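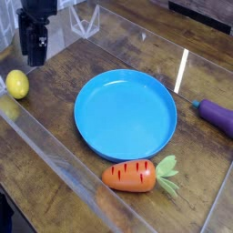

*Play food and a blue plate on the wooden table at Kenisholm.*

## About Kenisholm

Kenisholm is a small preschool for children from two and a half to five. We have 116 families on the register across the morning and afternoon sessions, and most of them live within walking distance of the building on Rercombe Street.

The school was started by Funmilayo Akande and Ibrahim Eze, who had both taught kindergarten and wanted a program where the younger children spend most of the day handling things. The first classroom was one room with a rug, a sink and a shelf of secondhand toys. We now have three rooms, a covered porch and a yard.

### The pretend kitchen

Most visitors ask about the pretend kitchen first. It takes up one side of the Uzor Room and is open every session. The children set plates, serve food, take orders and put everything back at the end. A carrot and a lemon on a plate can be lunch, soup or a birthday cake, and we leave that to them.

Teachers use the same things for early language and math. Typical work at the table includes:

- naming fruits and vegetables, and saying their colors
- "on the plate," "next to the plate," "behind the plate"
- sorting by color, shape or size
- setting a place for a friend and asking what they would like
- feeling the difference between smooth and soft, such as the body of the carrot and its felt leaves

Children who are new to English often start here. They can point, hand something over or shake their heads long before they are ready to speak in a group, and the teacher supplies the words. Families are welcome to send us the names of foods in their home language. Halima Lawal keeps the list and puts new words up beside the shelf.

### Choosing and cleaning materials

We keep play food simple and buy it one piece at a time. Anything going to the youngest group has to be too large to swallow. Hard plastic pieces are washed with soap and water after the afternoon session - fabric parts are wiped by hand and left to air dry. Pieces with loose felt or chipped paint are taken out until they are mended or replaced.

The full collection is now 105 pieces, stored in bins by type. Only part of it is on the shelf at once. We change the selection every few weeks, and in April the garden vegetables come out when the children plant the real ones in the yard.

### Staff

**Funmilayo Akande** - director 
**Ibrahim Eze** - lead teacher, older group 
**Halima Lawal** - lead teacher, younger group 
**Ebuka Nnaji** - assistant teacher and yard 
**Ayodele Ekwueme** - office and enrollment

### Visiting

Visits are by appointment and last about 2 hours, long enough to see free play, snack and cleanup. Bring your child if you can. Please call the office before you come and tell us about any food allergies, as snack is served at the tables.

Enrollment forms are available from Ayodele at the front desk.

*Page updated 23 November 2025*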